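What the sorting bench knows
By Charito Manalastas
Feb 9, 2018

I have worked at Samonte for 12 years, most of them at the sorting bench. We take in goods from house clearances and shop returns, look them over, and decide which ones get sold, which get stripped for parts and which get thrown out. It's ordinary work. You pick a thing up, turn it over, put it where it goes and reach for the next one.

In October the company told us it was going to buy two robot arms from a supplier called Vudar. The arms would do the picking up and the putting down. We would do the deciding, from a screen. The word used in the meeting was "support." Arnel Espiritu, who has the bench next to mine, asked whether support meant fewer benches. The answer was that no decision had been made, and that was the end of the meeting.

I am in favor of the arms. I want to say so early because a lot of what follows will sound like a complaint. My right wrist has been bad for years, and so has the wrist of nearly everyone who has stayed longer than I have. A machine that can lift and set down small goods all day without hurting anyone is a good thing to own. My argument is with how it is being brought in, and mostly with who gets asked.

Before the arms come to us they are practiced in simulation, on a computer, with made-up tables and made-up goods. Our supervisor, Nobuhle Van der Merwe, got us access to some of this work, and I give her credit for that. 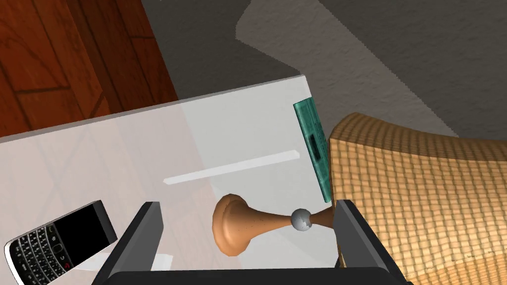 A few of us stayed after a shift to go through it with Miłosz Lis, the engineer on the Vudar side. He was patient and he didn't talk down to us. He said the engineers can change the goods, the table, the floor and the light as often as they like, and run a pick again as many times as they need. One log he brought had 1,156 picks in it. He was proud of it, and I can see why. A new hire on my bench would take days to get through that many.

But I asked him how the list of goods had been put together, and he said it came from a library of ready-made objects. Nobody from Samonte had been asked for one. We could have given him a list in an afternoon. Anyone on the floor could have told him about the jars with loose lids, the lamps that have to be lifted by the base, the toys that still have old batteries leaking inside. You learn these by getting them wrong, and the company has already paid for us to get them wrong. It seems wasteful to make the machine start over.

The other thing I would ask for is a say in what counts as a good pick. For the engineers, as far as I could tell, a pick is good when the object is gripped and doesn't fall. On the bench that is only half of it. We pick things up in order to look at them, so how you hold an object depends on what you need to see next.
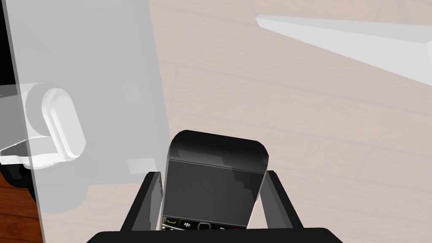
Phones are a good case, and we get a lot of them, old ones especially. The first thing I do with a phone is check the screen for cracks, and the second is run a thumb over the keys if it has any. In the simulated pick the gripper has a black phone upright between its two fingers, closed on it near the lower half, with the bottom row of keys sitting partly behind the palm. I have no quarrel with that as a way of holding a phone. As a way of inspecting one, it hides a part I would want to see. I said this to Miłosz and he wrote it down. He told me he hadn't thought of the palm as being in anyone's way.

That took me a minute to say. I wasn't paid for it, and there is no line for it in the project plan. If the company wants the arms to work, it should put people from the bench on the project, on paid hours, from the first week. Five of us would be plenty. Half a day each would be enough to start with.

I also think we should be told about the jobs. Lovely Espiritu moved over from packing at Doralura, where a system called Huvus was put in before she left. There were 50 people in her section when it started. She says the machine was fine. What she minded was that the work left over was the work nobody had planned - clearing jams, handling whatever the machine refused, staring at a screen between the two - and that it was paid at the old rate, or a little under. Her old job was dull but she could talk to the person beside her. In the new one she sat alone.

I don't know that it will go that way with us. Deciding from a screen might suit some people very well. It would suit my wrist. But deciding is the skilled part of what we do, and if the lifting is taken away, then all that's left is the skilled part, hour after hour, with no easy stretch in between. That should be paid as skilled work and the breaks should be longer. I have put both points in writing to Nobuhle, and she has passed them up.

The arms are due before summer. The goods library, the last I heard, still has nothing in it from our shelves. I have started a list of my own, on paper, and anyone on the floor who wants to add to it can find it in the drawer under my bench.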